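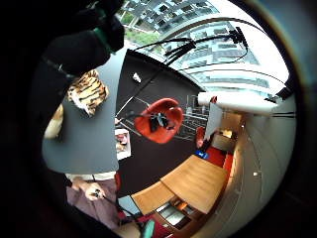 Shared workshop completes first stage of home-built gripper project

September 2020
By the Kollham Workshop News Desk

Members of the Homton Shared Workshop have completed the first stage of a project to build a low-cost gripping tool for use in the home. The tool, named Dolero, is held and guided by hand. It is intended to show a robot arm how everyday household items are picked up and put down.

Work began in the spring, when the workshop was closed to visitors and members were building parts at home. The designs were shared between households, and the finished parts were brought together once the rooms in Kollham reopened. Members now book the space in pairs, and each session is limited to 2 hours.

The first stage covered the handle, the moving fingers and the mounting for a small wide-angle camera. Early versions of the handle proved tiring to hold and were replaced with a shorter design. The fingers have been remade several times - the present set is the first that members have agreed to keep for longer trials.

The project is supported by a grant of £2000 from the Sandhu Fund, which assists practical engineering work in local workshops and clubs. The grant has paid for motors, cable, fixings and a second-hand computer on which the recordings are stored. A further 17 members have contributed tools or materials of their own.

Trials are being carried out in ordinary furnished rooms. In each trial the person holding the tool carries out a short task, such as moving a cup or closing a drawer, and the recording is checked before the next begins. The workshop has set a target of 65 usable recordings for each task.

The second stage will concern the arm itself, which is to be assembled on a bench at the workshop. The motors for the two lower joints have been delivered, and those for the wrist are on order. The workshop expects to hold a demonstration for members in December, subject to the public health rules in force at that time.

Drawings and a parts list will be made available to other workshops on request once the second stage has been reviewed.

Recent items
Revised opening hours for the Homton workshop
Sandhu Fund: applications for small grants
Safe use of the bench drill: updated guidance
Kollham tool library returns to full service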